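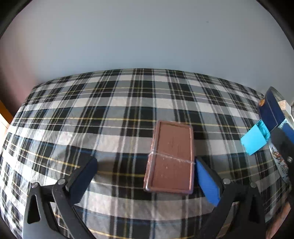
A reddish-brown case on a plaid tablecloth

How can a young person get a seat on a city advisory board?

Asked by Amber Timmermans in Local Participation

Hello everybody. I am living in Sudgate for 5 years and I am now 19 years old. Our city has an advisory board on public transport, and last month I read in the minutes that they want to have two members under 25. I am very interested, but I do not understand the procedure. On the city website there is only a form for "organizations which nominate a candidate." I am not a member of any organization. I take the bus to my college every day and I have opinions about it, but I think this is not a nomination.

My questions are the following. May I apply alone, or must somebody nominate me? Is it a problem that I am not yet a citizen? And is it true that the youth members can speak but cannot vote? A classmate told me this and I could not find it written.

I have sent an email to the city clerk and received only the automatic reply. The list closes at the end of April, so I would be thankful for an answer before that.

3 answers

Lachlan Shearer
I was a youth member of the housing board in Mackay for one term, so my answer comes from there and your city can have different rules.

With us, the form also said "organization," but the rules of the board said "organization or resident." The form was simply older than the rules. Please look for the document which created the board. It is normally called an ordinance or a resolution, and it has a section named "Membership" or "Composition." There you will find who can be nominated, if citizenship is required, and if all the members vote. In Mackay residence was enough, and I had a full vote. In the neighboring town the youth members were only observers, so your classmate may be right about some boards.

If it really must be an organization, ask your student council. Ours needed only a letter of half a page with the signature of the president. Do not write a long one.

About the clerk: I would call by telephone in the morning. Ask for the person who prepares the agenda for the transport board, and ask this person to confirm by email what they told you. When I applied there were 54 names for the whole list of boards, and several were removed for a missing proof of address, so send this together with the form.

wandberg_reader
just go to a meeting and talk to the chair, they are always looking for people

Plovura
I agree with the first answer, with one addition. Check also the length of the term. Some boards ask for 2 years, and if you finish college before that and move away, you lose the seat. It is better to mention this in your application than to resign later. Also ask at what time they meet. Ours was at 3 p.m. and I missed many lessons.

Comment by Amber Timmermans
Thank you, I found the resolution. It says "resident of Sudgate," so I will apply alone. About the vote it says nothing, I will ask by telephone.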